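Finari patch 20, inventory and save changes

11 Jul 2024

I have put 80 hours into Finari since the port came out, most of them on the Prarness map, and patch 20 is the first update that changes how I play it. Notes follow, mainly for my own reference.

The inventory is now weight-based. Previously every item took one slot and a full pack was 100 slots, so a coil of rope cost the same as an anvil. The new limit starts at 800 units and rises with each pack upgrade. Stacks are calculated per item, with no discount for bundling. I had to drop half my ore on first load, and the game gives no warning before it applies the penalty to movement speed. If you have an old save, empty your pack into a storage chest before you update.

Saves have moved to a new folder and are compressed. Load time on my machine is noticeably shorter. The old files are left where they were, so you can roll back, but a save written under patch 20 will not open in an earlier build. Cloud sync treats the two folders as separate and will happily upload both. 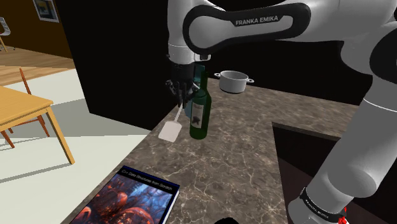

Object physics is the other large change. Teuber, the studio, has replaced the old collision boxes with proper hulls, and small props now have a centre of mass that matches their shape. Tall, narrow things behave differently as a result. A wine bottle standing upright on a counter, long neck and rounded body, is a good test case: under the old system a light bump at the neck slid it sideways like a brick, and now the same bump tips it. Thrown items still lose their spin when they hit water – I assume that is a bug.

Controller support is mixed. Dead zones can finally be set per stick, and the radial menu remembers its last position. Button prompts still revert to keyboard icons after a fast travel. I tested with a Brarer pad over cable and over wireless and got the same behaviour on both.

Frame rate is unchanged in the open areas and slightly worse in the harbour at night. Turning reflections down one step fixes it. The colour grading slider now does something, although the default is still too grey for my taste.

The patch notes list the co-op beta for August, with no word on whether existing worlds can be converted. I am keeping a copy of my Prarness save on a separate drive until that is answered.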